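Posted in November by Vendula Šimko
2 comments - 59 shares

So the big pantry reset is done, and I am so happy with it! I started with the baking shelf (flour in four places, why) and ended up pulling out everything, right down to the lentils I bought when we lived in Girkstead. I'd been putting it off since summer and it took one evening.

My best trick is still decanting snacks the minute I get home. Bags slump and slide and hide behind each other - a tray just sits there and shows you what you've got. A plain white one is my favorite.

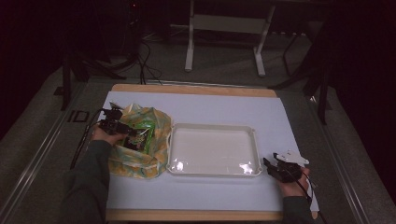

Adjei wrote under my last post that trays only work if the shelf is deep enough, and that on narrow shelves tall jars win every time. Fair point! My shelves are deep, so I'd never thought about it, but I tried jars on the skinny rack by the door and wow, yes, rice and beans look great there.

Next up is the spice drawer. I want labels on the lids this time, big ones, and I'm finally grinding my own cumin again.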